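**Tradico 502 hand-held gripper: equipment page**
Kept by Krisztina Szénási, Undport shared equipment. Last changed 10th October.

Maker: Brurnberg
Type: two-finger gripper, held and closed by hand, with camera
Loan: signed out as a pair of boxes (gripper, accessories)
Training before first use: yes, even if you've used another model

Brurnberg sells the Tradico 502 as ready to record out of the box. Ours wasn't, and neither was the replacement finger set that came in August. Plan on half an hour of setup the first time you take it out, and ten minutes after that. The printed guide has 34 pages. Read the ones on finger fitting and camera checks and leave the rest, most of which is about the desktop software we don't use.

## Before you start

1. Lay out the gripper, the two hex keys, a dry microfiber cloth and the paper test strip from the accessories box.
2. Look at the finger mounts. Every screw should be there and flush. The guide says the screws are "self-retaining." I have tightened enough of them to doubt it.
3. Open and close the fingers slowly. You want the same light drag all the way through. A click near the end of travel usually means a hinge screw has backed off.
4. Close the fingers on the test strip and pull it. It should hold at the tips and again lower down. If it holds only at one of them, a finger is on crooked.
5. Wipe the marker tags, then look at the corners. A lifted corner will read fine on the bench and drop out as soon as you tilt the gripper.

Don't swap the left and right tags. They carry different patterns, and the software won't warn you. It will happily save the whole session with the jaw opening wrong.

## Checking the grip

The sales sheet leans on rigid blocks and cups. Those are easy. Use something soft for the check, because a soft object shows up uneven fingers much faster. Hold it for a slow count of ten, turn your wrists both ways, then put it down and see whether it slid toward one side of the jaw.

Keep both hands on the handles while you do this. People who steady the jaw with a fingertip get a nice result that means nothing.
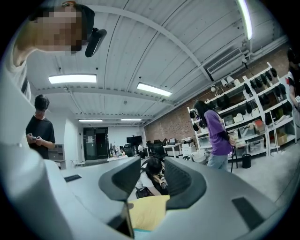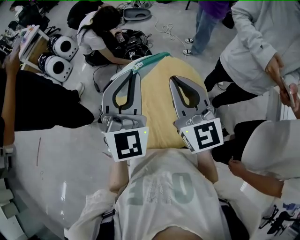
*Tradico 502 during group setup. First picture: view past the two fingers from the gripper's own camera. Second picture: fingers closed on a yellow pillow, marker tags facing up.*

## Camera and markers

Run the live view for a full minute before you record anything. Both fingertips need to stay in view from fully open to fully closed. If one drifts out, reseat the camera mount and start over. Turning the mount a little "to compensate" has been tried here and cost us a day of recordings.

Then the marker test. Do 100 open-and-close cycles at working speed and read the log. Brurnberg's figure for missed markers is zero, which I have never managed in a room with ordinary ceiling lights. I pass the unit if the misses are scattered. A run of misses in one part of the travel means glare or a dirty tag. Try standing somewhere else before you start cleaning things that are already clean.

The auto-calibrate button is best left alone. It reports success with the lens cap on.

## Looking after it

* **After each session:** wipe the finger pads with the dry cloth. Fabric leaves lint in any ridges, and the pads lose their bite well before they look worn.
* **After 200 recorded grasps:** check the hinge and mount screws with the small key. The guide gives a much longer interval. I went by the guide for the first month and found a screw in the bottom of the box.
* **Pads:** replace in pairs. One new pad against one old one pulls soft objects sideways.
* **Cleaning fluid:** none on the tags. A drop of water on the cloth is enough for the housing.
* **Cable:** coil it loosely. Don't wrap it around the handles, however neat that looks.

## Repairs

We fit fingers, pads and tags ourselves. Anything inside the housing goes to Negussie, who do the bench work for us and turn it around faster than the maker. Put a note in the box that says what the jaw was doing when it went wrong. "Doesn't work" gets it sent back to me with a question mark.

Known faults on our unit:

| What you notice | What to try |
|---|---|
| Jaw clicks near closed | Tighten hinge screw, repeat step 3 |
| Object slides to one side | Refit both fingers, check pads match |
| Markers drop out when tilted | Press down or replace tag |
| Live view freezes | Reseat cable at the gripper end |
| Live view freezes again | Swap the cable, tell me |

The extended-care plan on the Brurnberg site covers "wear parts excluding fingers, pads and markers." I've asked what that leaves. When they answer, I'll add it under Repairs.

Spare tags are in the lid pocket of the accessories box. Write down the ones you use.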